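The Blue Cup

Mireille Twal left me her apartment for the summer, along with one cactus, 122 cookbooks and a list of rules taped inside the pantry door. Rule one was about the cactus. Rule two was that I could use any dish in the place except the blue cup.

So of course I wanted to know about the blue cup.

I found it the first night, way at the back of the shelf over the sink, behind the gravy boat. I'd been picturing something fancy, you know, gold on the handle, maybe a crest. It was a plain deep blue thing with ridges down the sides, the kind you'd rinse your toothbrush in. I put it back and ate my noodles out of a bowl and thought about it the whole time.

On the third night I called Jonatan, because he lived with her for two years back in Clotden and he knows where all the bodies are.

"Don't use the cup," he said.

"I'm not using it! I'm asking."

"You're holding it right now."

I was. I set it down.

Jonatan Berge can't tell a story in a straight line, so it took most of an hour (with a long stop for a ferry he once missed), but what I got out of him was this. Mireille had an aunt in Salazar who ran a lunch counter across from the bus depot, forty seats and a pie case. When the aunt closed up for good one January, everybody in the family got to pick one thing off the premises. The cousins went for the pie case and nearly came to blows over the register. Mireille was nine and she picked the cup her aunt kept the pencils in.

"That's it?" I said.

"The register was worth $1,845," he said. "They had it appraised. Nobody has talked to cousin Marc since."
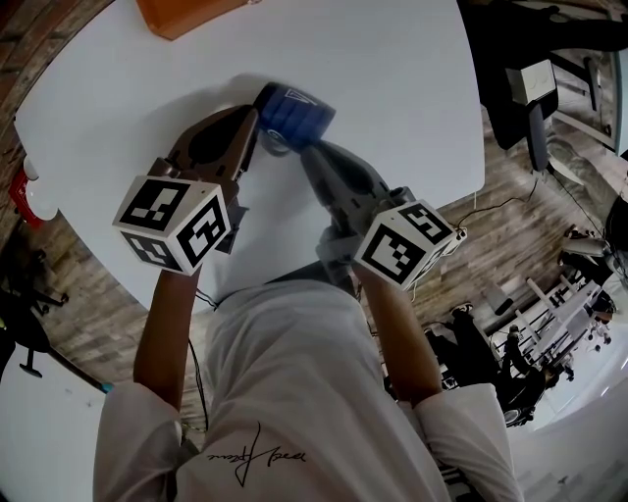
I washed it after that, which I know, I know, wasn't allowed either. But it had dust in the ridges, and I was very careful, both hands the whole way from the sink to the table. I've carried other people's babies with less attention. Then I sat there with my elbows on either side of it and tried to work out how many pencils it would hold. Ten, maybe, if they were new.

The thing is, I'd just gotten rid of nearly everything I owned. Protley had let our whole floor go in the spring, and I'd sold the couch and the good pans and told everyone how light I felt. Free as a bird! I had two suitcases and a lamp. And now I was sitting in somebody else's kitchen at eleven at night, jealous of a nine-year-old.

I went through the suitcases looking for my one thing. There was a raincoat. There was a phone charger that fit no phone I had. Down in the lining of the smaller one I found a pencil from the Fusosik Motel, where my dad and I stayed the summer the car died, chewed at the end, and I couldn't tell you which of us did the chewing.

I put it in the cup, just to see.

Mireille came home two weeks early. I heard her key and went hot all over, and there was the cup out on the table in front of God and everybody. She dropped her bags and looked at it for a while.

"The cactus is fine," I said.

She took the pencil out, turned it over and read the side of it. Then she dropped it back in and asked if there were any noodles left.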